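Clerna's success rate comes with a lot of small print

A manipulation method called Clerna places its block correctly in 597 attempts where the older baseline managed 366, according to a preprint posted in July by Yasmine Tazi and Bernd Steinbach. Both were given 2994 simulated tries. Press coverage has gone with "63 per cent better," and the sum is right. It also means the new method fails four times in five.

Clerna has the arm rehearse a grasp several ways in simulation before it commits to one. Sensible enough, though the idea has been kicking around for years under other names. The authors credit the gain to the rehearsal step. They also gave Clerna a longer time limit than the baseline, a detail you'll find in a footnote on the second-last page.

Hala Filali, who works on the rival Bondari planner and so isn't a neutral party, wants the baseline rerun on the same clock. "Until then I don't know what I'm looking at," she said on Friday. Steinbach replied by email that a rerun is under way and he doesn't expect the ranking to change.

Then there's the matter of real hardware. The paper reports 40 trials on a physical arm in an appendix, with no baseline beside them and no breakdown of failures. Everything else was done in a rendered room with even light and bare walls, and very little on the table to get in the way.
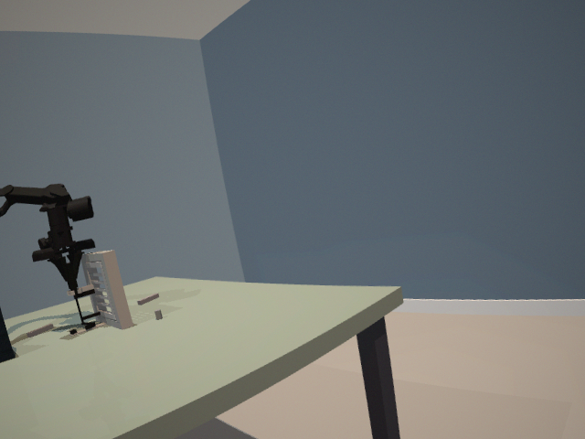
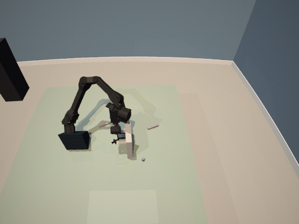

*Page last changed: Friday, 4:10 pm*

The simulated black arm working near the pale block, in two views.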